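The **Mandbridge Enterprise Loan Programme** is a small business support scheme in Mandbridge. It lends money to people who start a firm after a period without work. Loans are repaid in monthly amounts, and the first payment falls due in August. 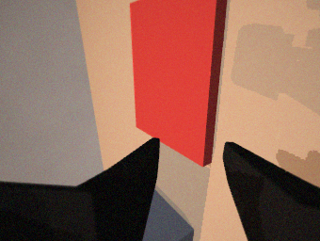
*Maintained by: Pudthorpe Small Business Unit*

The programme is delivered by Trulus, a training and advice centre. Each applicant must write a business plan and attend 2 meetings with an adviser. By the end of its second year the scheme had supported 482 new firms.
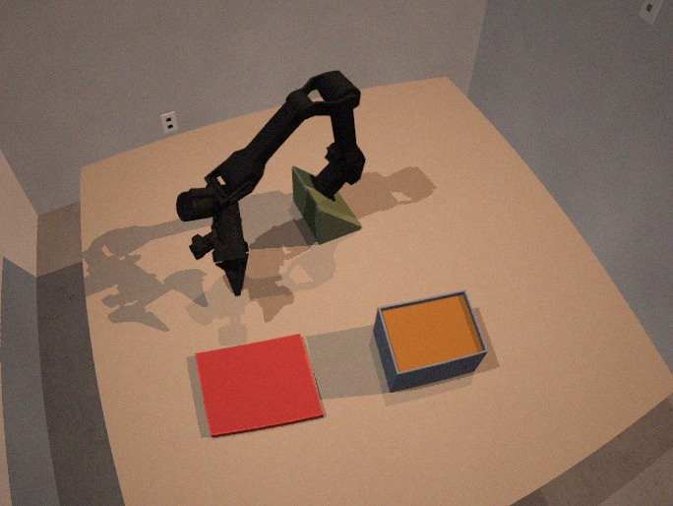
*Robot arm and green block, computer rendering*

The Prajapati Fund pays the cost of the advice, up to 100 hours in each month.

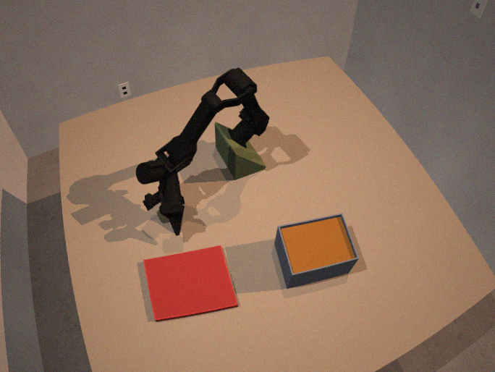 ## Eligibility

Applicants must live in Mandbridge or Pudthorpe and be over 18 years of age.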